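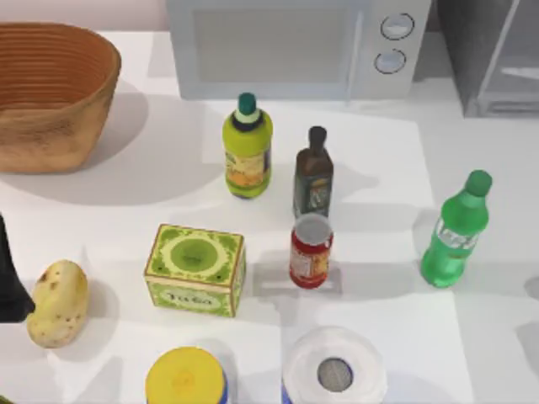

Cesta tejida y microondas sobre una mesa blanca. Imagen generada por ordenador.

Ustow suministrará los propulsores eléctricos de los satélites Padora

La empresa Ustow fabricará los propulsores de la segunda serie de satélites Padora, dedicados a la observación de cultivos y masas de agua. El contrato, firmado con el operador Gilmartin, cubre 15 unidades del modelo Flolell y sus correspondientes electrónicas de control. Las primeras entregas están previstas para diciembre.

Los satélites de la primera serie, todavía en servicio, no llevan propulsión propia. Mantienen la orientación con ruedas de reacción y pierden altura poco a poco por el rozamiento con las capas altas de la atmósfera. Con los nuevos motores, Gilmartin quiere conservar la órbita durante toda la misión y retirar cada aparato de forma controlada al final de su vida útil.

El Flolell es un motor de efecto Hall que utiliza kriptón como propelente. Pesa 7 kilos con el depósito vacío y se monta en la cara inferior del satélite. El kriptón rinde algo menos que el xenón, el gas más habitual en este tipo de motores, pero su precio es bastante más bajo y el suministro está sujeto a menos altibajos. Según Ustow, el cambio de gas obligó a rediseñar la cámara de descarga y el cátodo.

«El operador necesitaba un motor que cupiera en la plataforma que ya tenía, sin mover los paneles ni la cámara», explica Orla Ó Ceallaigh, directora de programas de Ustow. «Hemos cambiado la posición del depósito dos veces y el soporte, cuatro. La parte eléctrica dio menos trabajo de lo que pensábamos.»
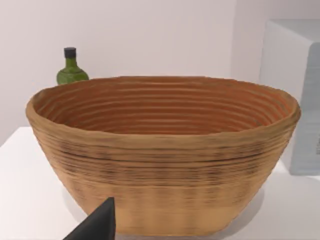
Ensayos en cámara de vacío

El modelo de calificación ha completado 79 ciclos de encendido en la cámara de vacío de la compañía. En esta fase se midieron el empuje, el consumo de gas y el desgaste de las paredes cerámicas. Queda pendiente la campaña de vibración, que se hará en un laboratorio externo – Ustow no dispone de una mesa con capacidad suficiente para el conjunto montado en su soporte de vuelo.

Si los resultados son conformes, la empresa congelará el diseño y empezará la producción. Cada motor pasará además por un ensayo de aceptación individual antes de enviarse al integrador del satélite.

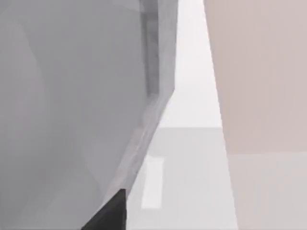
Para asumir el encargo, Ustow ampliará la sala limpia y contratará a 10 personas, la mayoría para montaje y control de calidad. La plantilla actual seguirá ocupándose del servicio a clientes anteriores, que compraron una versión más pequeña del motor. Ninguna de las dos partes ha hecho público el importe del acuerdo.

Calendario de lanzamientos

Gilmartin prevé poner en órbita los satélites en varios lanzamientos compartidos, una fórmula más barata que el cohete dedicado, aunque deja menos margen para elegir la altitud de inyección. Los propulsores servirán también para ese primer ajuste: cada satélite subirá por sus propios medios hasta la órbita de trabajo, una maniobra que durará varias semanas.

El operador no ha comunicado todavía qué lanzador usará ni desde qué base. Sí ha confirmado que los datos de la nueva serie se distribuirán por el mismo portal que los de la primera y en los mismos formatos, de modo que los clientes actuales no tendrán que modificar sus sistemas. El contrato incluye una opción para motores adicionales, que Gilmartin podrá ejercer una vez que el primer grupo de satélites haya superado las pruebas en órbita.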